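Porque precisamos de dormir?

Março
Por Deepak Malhotra
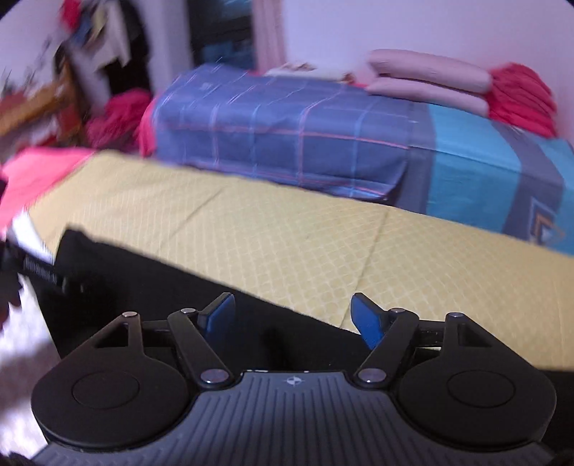

Uma cama num quarto pequeno e cheio de coisas.

Todas as pessoas precisam de dormir. Os animais também: os gatos dormem várias vezes ao longo do dia, e os cavalos conseguem dormitar de pé.

Durante o sono, o cérebro continua a trabalhar. Arruma o que foi aprendido na escola, guarda algumas memórias e deixa desaparecer outras. O corpo aproveita para crescer e para reparar os músculos.

O sono divide-se em fases. Numa delas, os olhos movem-se depressa por baixo das pálpebras - chama-se sono REM, e é nessa fase que surgem muitos dos sonhos de que nos lembramos. As fases repetem-se em ciclos até de manhã.

Quantas horas são necessárias? Depende da idade. Um bebé dorme grande parte do dia. Uma criança em idade escolar precisa, em geral, de pelo menos 9 horas por noite.

Para dormir melhor, recomenda-se:
Deitar-se sempre à mesma hora.
Desligar os ecrãs antes de ir para a cama.
Manter o quarto escuro e silencioso.

Palavra difícil
Melatonina: substância produzida pelo corpo quando escurece, que ajuda a sentir sono.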